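Kitchen trash, and how to stop it winning
Last updated: April

I lived for years with one kitchen can and a strong belief that it could always take a little more. You know the method. You press down on the top layer with a cereal box, then put the cereal box in as well. Eventually the bag comes out with a noise like a boot leaving mud, and splits over the clean part of the floor.

Two cans fixed most of it. They don't have to match, and mine never have. The short one lives out in front, where people stand when they open snacks, and the tall one goes behind it by the cabinets. The short one fills first. Let it. A small bag that goes out often smells better than a big one that goes out when somebody loses an argument.

Now, liners. The usual mistake is buying them to fit the can exactly. Go a size up, so there's enough plastic to fold well down over the rim. If it still slides in, put a wide rubber band around the outside, just under the lip. Tipene Pirihi, who had the apartment below mine in Pomare, used a strip cut from an old bicycle tube and claimed it would outlive him.
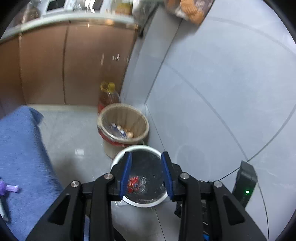 Before you drop a new bag in, push the air out from under it. A liner that balloons up in the middle holds two wrappers and a teabag and then declares itself full. Shake it open, run your fist around the bottom edge, and fold the top over last. Some people drill a small hole near the base of the can to let the air through. It works nicely until the day a bag leaks.

Wrappers are worse than they look. They weigh nothing and spring back open when you let go of them, and any that miss will skate under the cabinets on a tile floor. Twist each one into a knot, or stuff the small ones inside the big one. My household has been told this many times.

Keep the spare liners in the bottom of the can, under the one in use. I once bought a box of 300 from Grolis on sale and kept it in the hall closet, and I still have 294 of them, as everyone in the house would sooner balance an eggshell on the heap than walk to the closet.

For washing the can itself, use hot water, dish soap and a long brush, outside if you have an outside. Dry it properly. A sheet of newspaper in the bottom soaks up drips – change it when you remember, and then once more when you're reminded.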